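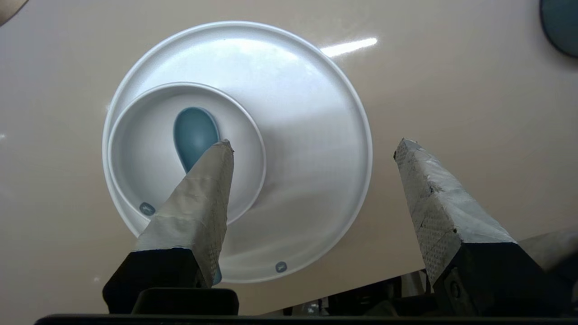 *White bowl on a white plate.*

# Clato Guest Room Thermostat with Occupancy Sensor

Made by Skendix. Sold and supported by Pruitt Lodging Supply.

We put off carrying occupancy thermostats for years. The pitch is always the same: the sensor sees that the guest has left, the room drifts to a cheaper temperature, and the power bill drops by some wonderful percentage. Then a guest who sleeps very still wakes up sweating at 3 a.m. and calls the desk. We have taken those calls secondhand from enough hotel managers to be wary of the whole category.

The Clato is the first one we've agreed to stock. We still don't think every hotel should buy it.

## What it does

The Clato replaces the wall thermostat in a guest room. It reads motion inside the room and pairs with a door switch that comes in the box. When the door opens and closes and no motion follows, it waits, then moves to the setback temperature you've chosen. When someone comes back in, it returns to whatever the guest last picked.

The door switch matters more than the motion sensor. Once the Clato has seen movement behind a closed door, it treats the room as occupied until the door opens again, no matter how quiet things get. Cheaper units go on motion alone, and that's where most of the sweaty guests come from.

## What Skendix says, and what we'd say

**"Pays for itself."** Maybe. Skendix won't give a time frame in writing, and neither will we. If your rooms sit empty most of the day with the air running, you have something to save. If housekeeping already resets every room at checkout, you have less.

**"Silent operation."** The thermostat is quiet. Your wall unit will be just as loud as before, and guests may notice it more when it kicks on as they walk in.

**"Installs in minutes."** Swapping the wall plate is quick when the old wiring is labeled. In an older building it often isn't. Have your maintenance lead do two rooms before you plan a schedule around anybody's brochure.

**"Guests love it."** Guests don't think about thermostats unless one is bothering them. We'd settle for that.

## Where it's in use

The Ostomness, a 171-room hotel we supply, put the Clato on one floor last August and has since moved it into the rest of the building. Their complaints came mostly from suites with a separate bedroom, where the sensor couldn't see past the sitting room wall. A second sensor fixed those rooms. It's sold separately, and you should price it in from the start if you have suites.

We don't have a before-and-after energy figure from them that we trust. They replaced windows over the same stretch, so any number we printed would be part thermostat and part glass.

## Specifications

| | |
|---|---|
| Power | 24-volt wired |
| Door switch | Included, wireless, battery powered |
| Setback delay | Set by staff, 6 minutes or longer |
| Extra room sensor | Optional |
| Guest controls | Up, down, fan |
| Display | Dims when the room is dark |
| Warranty | 13 months, parts only |

We asked for a longer warranty and were turned down. Labor is on you. The door switch batteries are also on you, and a dead one puts the unit back on motion alone, so add it to your room checks.

## Who should skip it

- Hotels with central fan coils that need line-voltage control. The Clato won't run them.
- Small inns where staff are in and out of the rooms all day anyway.
- Anyone with sliding patio doors that guests use as a main entrance, unless you buy a switch for each door.
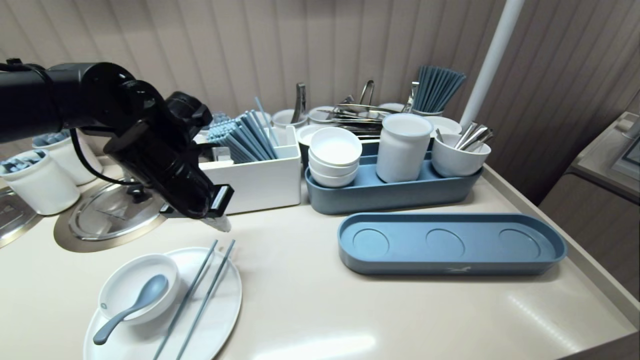 Can a guest turn the setback off?

Only the front desk or maintenance can do that, using the staff menu on the unit itself. The guest buttons change the temperature and the fan and nothing else. If someone is traveling with a pet or keeps medicine in the room, have staff switch the setback off at check-in and back on after checkout. It doesn't reset on its own.

## Ordering

Pruitt sells the Clato singly or by the case. We'd like you to start with singles. Unopened cases can come back for a refund, less freight. Opened units can be returned only if they're faulty, and Skendix decides what counts as faulty.

Price and terms last checked Tuesday, May 13, 2025. Call for a current quote before you budget.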